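Equipment Planner, Robotic Disassembly (fixed term)
Ketau – Nitulthorpe site

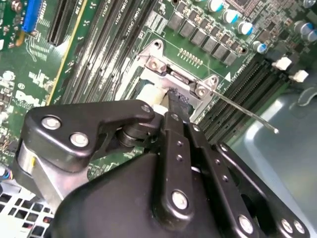 Gripper at the CPU socket of a Dell motherboard, still in its case.

Ketau takes apart retired office computers and sorts the parts for resale and recycling. We are planning the next round of robot cells at Nitulthorpe and need someone to run the buying side, from the first parts list to the last invoice.

You will report to Reijo Huttunen, who heads cell engineering. The post is full time for 6 months, starting in July.

The work:
- Build the budget for 4 new cells, including arms, grippers, wrist cameras, benches and guarding
- Get quotes and compare them on price, lead time and spare parts
- Keep the spares list current. It has 59 lines now and several have no second supplier
- Plan fixtures for the case sizes we handle most
- Sit in on trials with the technicians and write down what wears out or needs replacing
- Close out the Vimow service contract and cost the options for what follows it

You should have bought or budgeted for production equipment before. You need to be good with spreadsheets and able to read a mechanical drawing. Robot programming is not required. Knowing your way around the inside of a desktop computer helps.

Any single purchase over $2000 needs Reijo's signature – below that, you decide.

To apply, send a resume and one page on an equipment budget you managed, including anything that ran over. Interviews are held on site and include an hour on the cell floor. Please wear closed shoes.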